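Plarnberg Home Demo Kit
Record household tasks in simulated rooms and train on them the same afternoon

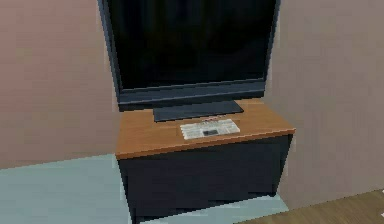

Washington Caldeira wrote in to ask whether the kit is any use to a lab that already has a real arm and a real apartment to put it in. He had spent most of May recording by hand and was getting 73 usable demos on a good day, with a long reset between each one. His feeling was that simulated demos were fine for practice but would never be worth mixing into the real set.

We like that question a lot, and the short reply is to try mixing them. Keep your real recordings, add simulated ones for the same instruction, and hold back a set of real trials to check against. The kit was built for exactly this kind of side by side work, and a reset takes one key press, so you can find out quickly if it helps your task or not.

What it does

The Home Demo Kit lets a person drive a simulated mobile arm through ordinary house chores and saves everything the learner will need: camera views, joint positions, gripper state, base motion, and the instruction in plain words. You start in a room, read the instruction, do the job, and press the pedal. That episode is saved and the next room loads.

Rooms are put together from furniture, walls, floors and small items, and then shuffled. A newspaper on a TV cabinet is one of the layouts we go back to all the time. Flat things on flat surfaces are hard! The fingers have very little to get under, the television stand limits how you can come in from behind, and new drivers nearly always push the paper before they manage to lift it. Those messy attempts are worth keeping. You can tag them as recoveries and train on them separately.

What's in the box

Hand controller, wired, left or right handed
Foot pedal with two switches (save and discard)
USB key with the recorder, the room builder and the Edport exporter
96 starting rooms, all editable
Printed quick start card
One spare cable for the controller

You supply the computer. A mid-range graphics card is plenty, because the renderer is kept light on purpose. Textures are soft and edges look a bit jagged at the default setting. You can turn the quality up when you replay an episode, so the driver gets a quick, smooth view while recording and the learner gets sharper pictures later. We record at low quality in our own shop nearly all the time.

Recording a session

Pick a room group and an instruction list. The recorder will pair them for you, or you can pin one instruction to one room if you're after something narrow. We suggest short blocks with the same driver, then a swap. Drivers get into habits (always coming in from the right, always stopping above the object for a beat) and the learner will copy every one of them. Having three or four people share the driving gives you a much nicer spread.

Camera start positions can be jittered too. Some starts will leave the top of a tall object out of view, or the foot of a cabinet, and that's what you want if the robot is going to roll up to furniture from odd places. There is a slider for how far the jitter may go. Leave it low for your first few sessions and then be brave.

Episodes where the target never comes into any camera are flagged at save time. You can keep them, and for search tasks you should.

Exporting with Edport

Edport writes episodes out in the Żak layout, one folder per episode, with a plain text index on top. If your training code reads something else, the index is simple enough that a short script will do the rest. Frame rate, image size and action format are all set at export, so you never have to record again just because you changed your mind about wheel speeds versus base position.

Replay export is my favorite part. Take one recorded episode and run it again with different wall colors, flooring and lighting. The arm does the same thing and the pictures change. Start with a small number of variants for each episode and watch your held-out score before you make more. Past a point you're just filling a disk.

How many demos do I need?

It depends on the chore, but we can share what we did. For picking one flat item off one kind of cabinet, we began with 379 episodes from four drivers and got a policy that was fun to watch and dropped things a lot. At 1000 it was steady enough that we moved on to the next task. Your arm, your cameras and your learner will all shift that.

Works with

Clodlow gripper models, both two-finger sizes, are included and tuned. Other grippers can be loaded from a standard robot description file. Expect to spend an hour or two on contact settings for a new one, and test with thin items first, as that's where bad settings show up.

Not included

Soft cloth is rough in this version. Towels sort of work, bed sheets don't. Liquids aren't simulated at all. Paper items are treated as thin stiff sheets, so a folded newspaper stays folded however you grab it.

Support

Write to Elaine Dantas through the contact form with your recorder version and, if you can, one episode folder that shows the problem. Small folders are best. She answers room builder questions too, and is very happy to get rooms you've made yourself.

Page updated 18 October 2019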